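Drying Dishes in Shared Student Kitchens
Project report, Flerkholm housing study, 26 Oct 2022
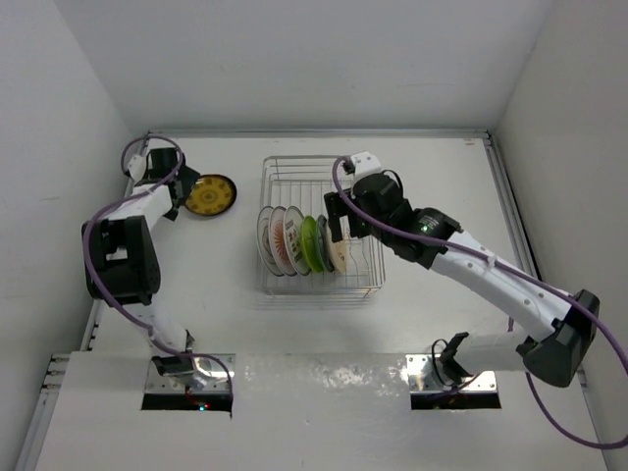 Figure 1. A wire dish rack on a white tabletop.

Background
Students in shared housing often argue about dishes left on the counter. Our project looked at how two shared kitchens in the Flerkholm residence handle drying, and whether a simple change in habits would free up counter space.

Method
We sent a short survey to the residents of both kitchens and received 30 answers. We also kept a log for 2 weeks, noting each evening whether the rack was full and whether wet dishes had been placed beside it. In the second week we put up a sign asking people to clear the rack before cooking.

Results
Most residents said they let dishes air dry and put them away the next day. Few used a towel – several wrote that the shared towels were never clean. In the first week the racks were full on most evenings. In the second week the Grajales kitchen improved, but the Trevon kitchen stayed much the same.

Discussion
The Trevon kitchen has less cupboard space, so residents there had fewer places to put dry plates. A sign does not solve that. The log was also kept only in the evening, and we do not know how the kitchens looked at breakfast time. We plan to repeat the log in November with a morning check added.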